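Brimside Tip Desk: Set-Up Guide
Section 3. Getting your station ready for public tips

Welcome to the part we've been looking forward to! By the end of this section your desk will be able to take tips on wanted-person notices, sort them, and hand them to an investigator with nothing lost on the way. Set aside an hour the first time through. Tiststead had theirs running before lunch, and they started with a phone line and a spiral notebook.

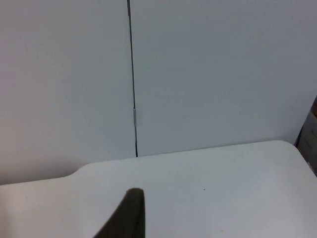
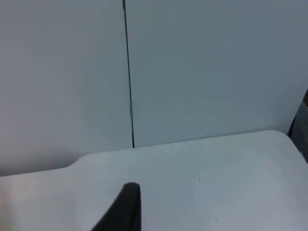
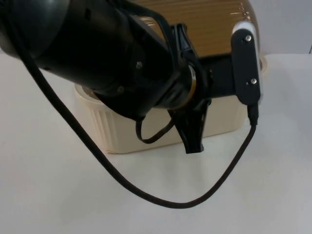
Before you begin, have these at hand:
- the administrator login from Section 2
- the list of open warrants you want to publish
- the name and extension of your on-call investigator
- your agency's written rule on releasing photos

3.1 Create the tip line

1. Sign in and open Desk > Lines > New.
2. Type a line name that callers will recognize. "Tiststead Fugitive Tips" is great. "Line 2" makes for confused voicemails.
3. Enter the short code. The factory setting is 2801. You can keep it unless a neighboring agency on the same switchboard already uses it.
4. Under Caller ID, choose Hide. The system will drop the number before the tip is saved.
5. Press Save, then call the line from a cell phone and leave a test message. It should show up in the Inbox with a gray TEST tag.

CAUTION: Do not use this line for emergencies. Your greeting must tell callers to hang up and dial 911 if someone is in danger right now. The greeting we supply already says so; if you record your own, please keep that sentence first.

3.2 Publish a wanted notice

1. Open Notices > New and enter the warrant number. Check it against the court record, digit by digit.
2. Fill in name, age and last known area. Leave the street address blank. Other people may live there.
3. Write the charge the way it appears on the warrant. Use "wanted on a charge of" and stay away from words like "killer" or "thief" before a conviction.
4. Add a photo and the month it was taken, for example May.
5. Set the review period. We like 15 days, and so does nearly every desk we've trained.
6. Press Send for Approval. A second person has to sign off before the notice goes live.

Note: The person who wrote the notice can't approve it, even with an administrator login. If you work alone on nights, add your shift supervisor as an approver now (Desk > People > Approvers) and save yourself a phone call at 2 a.m.

3.3 Sort incoming tips

This is where the Tornell sorter shines! Each new tip lands in one of 3 trays:

Red: a sighting within the last day, or any mention of a weapon. The on-call investigator gets a text right away.
Yellow: a place, vehicle or associate that can be checked.
White: everything else, including general comments.

You can drag a tip to a different tray whenever you disagree with the sorter, and please do. Your reason is saved in the log, where the investigator can read it.

CAUTION: Never delete a tip, however silly it looks. Move it to White. Deleted tips may have to be explained in court.

3.4 Close a notice

1. When an arrest is confirmed by the booking desk, open the notice and press Close.
2. Pick a reason: In Custody, Warrant Withdrawn, or Published in Error.
3. Check your public page. The photo should be gone within 3 minutes. If it's still showing, press Refresh Public Page once and wait.
4. Send the closing note to any news outlet that ran the original. The Opoku template under Notices > Letters has all the wording you need.

Trouble with any of these steps? Ask for Abdul-Rahman Aryee on the training line. He wrote most of the sorter rules and loves a hard question. Section 4 covers reward claims and claim numbers.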